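Review: Weldu 3 as a Labeling and Playback Tool for Hand-Held Gripper Recordings
April 2020

I have used Weldu since version 2, first on a small project and later every working day. This review is about version 3, the desktop edition, on Linux. I paid for my own license. My work is to prepare demonstrations for training control policies, so I judge the program from that side. If you need it for driving a robot live, please read another review, because I have not tried that part enough to speak about it.

What the program does

Weldu opens recordings from one or several hand-held grippers, puts the streams on a common time line, lets you cut the recording into segments and give each segment a label, and exports everything in a format which your training code can read. Before Weldu I did this with my own scripts and with Simum. Simum is free and I still respect it, but it was made for a single arm, and recordings with two hands need a lot of extra work in it.

Installing

The installer is 1380 megabytes, which surprised me. A large part of it is the perception models, and you can not leave them out during the installation. After this it needed no other packages and started at once. On my older laptop the first start was slow, the next ones were normal.

The license is checked over the network. When I was on a train without a connection, the program opened in read-only mode and I could look at my segments but not save. The manual mentions this in one sentence near the end. It should be on the first page.

Loading and time alignment

For this review I used a set of 564 recordings of small table tasks: caps, lids, boxes, cups. The import took almost 13 minutes. During the import you can already work on the recordings which are finished, and I liked this very much.

The time alignment is the strongest part of version 3. In version 2 you had to find one common event in both streams by eye and put a marker there. Now the program proposes an offset, and it shows a curve of how sure it is. If the curve has one sharp top, I accept the offset without more checking. If it has two tops near each other, I go to the marker method, which still exists under the Tools menu. With slow tasks, where the hands do not move much in the beginning, two tops are quite common.

Gripper width and contact

Weldu reads the opening of the jaws from the image and draws it as a line under the video. The line is smooth and follows well when the jaws close quickly. There is a filter which you can set from weak to strong. I recommend a weak setting. The strong one moves the moment of closing later by several images, and then your policy learns to close too late. I lost some days before I understood this.

The contact detection is less good. It decides from the width line and from the look of the area between the pads. For an object with a color far from the color of the pads it works fine. When the object and the pads have a similar color, the border between them is weak, and the program may put the start of the contact at a wrong place or make two short contacts from one long contact. I had the most corrections with blue caps in blue pads. You can draw a mask for the pads by hand and save it for a whole session, and this helps, but the mask does not follow the pads when they open wide. I would like to have a mask which is tied to the width value.

Objects in the background

The perception module also proposes names for objects on the table. On a clean table it is good. On a real kitchen or living room table it proposes too many things, and the list at the side becomes long. There is a button "Hide static", which takes away everything that does not move during the segment. I use it always. I think it should be switched on from the start.

Transparent things are difficult for it. Clear containers are often given a name according to what is inside, and lids in a stack are counted as one object. For my purpose the second error is worse, because a task of taking one lid from a stack can not be labeled automatically. I write those labels by hand.

Segments and labels

The segment editor is pleasant. One key makes a cut, one key goes to the next cut, and the label list can be filtered by typing two or three letters. Each hand has its own track, so the left hand can be in "hold" while the right hand is in "place". In Simum I had to invent combined labels for this, and my list of labels became impossible to read.

One thing is missing. It is not possible to select cuts in both tracks and move them together. If the alignment is corrected later, the cuts of the right hand stay where they were. The support wrote me that this is planned for July.

Export

The export to the Polline format worked without errors, and my training code loaded the result the first time. The export to plain tables is also correct, but the column names are different from version 2, and the release notes do not give a list of the changes. If you have old scripts, keep version 2 installed for some weeks.

The planning preview

New in version 3 is a preview which takes your segments and calculates whether a chosen arm could reach the same poses. It is useful as a warning. I put 100 segments through it with the model of my arm, and the segments close to the edge of the table were marked red, as I expected. It does not know about obstacles unless you draw them as boxes, so a high cardboard wall or a vase is nothing for it. Please do not take a green mark as a promise.
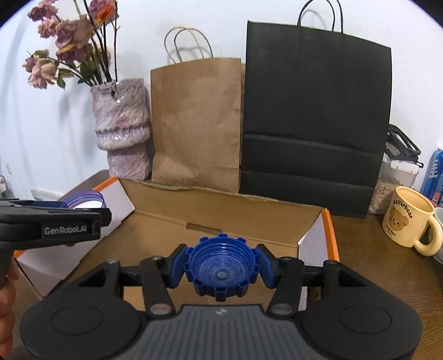
Cap held open side up over the carton. Blue cap, blue pads: the kind of contact I correct by hand.

Compared with others

Rolilum has a nicer object module and handles clear plastic better. But its time alignment is still manual, and you pay for each hour of recording, so for large sets it becomes expensive. Simum costs nothing and is enough if you have one hand and simple tasks. For two hands I would choose Weldu 3.

Good points
Automatic offset with a visible measure of how sure it is
Separate tracks for each hand
Work is possible during import
Export to Polline without trouble

Weak points
Contact detection when object and pads have a similar color
Stacks of lids counted as one
No saving without a network
Column names changed with no list

My rating is four out of five. I have renewed my license for one more year, and I will add a note to this page when the function for moving cuts together is released and I have tried it on my own recordings.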